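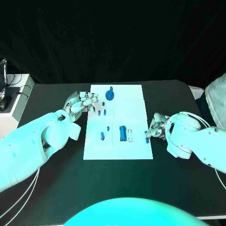
Tritholm Mending and Making Club - Workshop Tips

If you have ever taken a clock, a sewing machine or a stubborn kitchen whisk to bits, you will know the feeling of looking down at a heap of little parts and wondering which one came out first. We have all been there, and I went there more often than most until I started using a layout board. It is the simplest thing in the world and I do wish I had made one years ago!

All you need is a flat white board and a pencil. Divide it into sections with faint lines, one for each stage of the job, and stand or lay your parts in them as you go. White is lovely for this as small coloured pegs show up beautifully against it, and a dark tabletop underneath makes the edges of the board easy to find when you are reaching across.

For anything with an awkward shape, draw round it. An empty outline is a marvellous nag - you can see at a glance that something still has to come home. Leave a good finger's width between neighbours, or you will knock over one peg while picking up the next (small ones that stand in pairs are dreadful for this).

Put your tall or heavy cylinders down first and the fiddly pegs after. Pinch little pegs near the top and set them straight down, and keep a steady wrist. Lamp leads and chargers want to be well off the board, as one tug can undo a whole afternoon.

Pencil wears off, so go over the lines again every month or two. My own board was last done in February and is looking a bit faint, I must say. A damp cloth with a drop of washing-up liquid takes off the grease, but do let it dry before you draw.

If you would like a board of your own, we keep over 100 offcuts in the Clatov cupboard, and members may take one each. Please put the saw back on shelf 7 when you have finished with it.

Chelsea Furnival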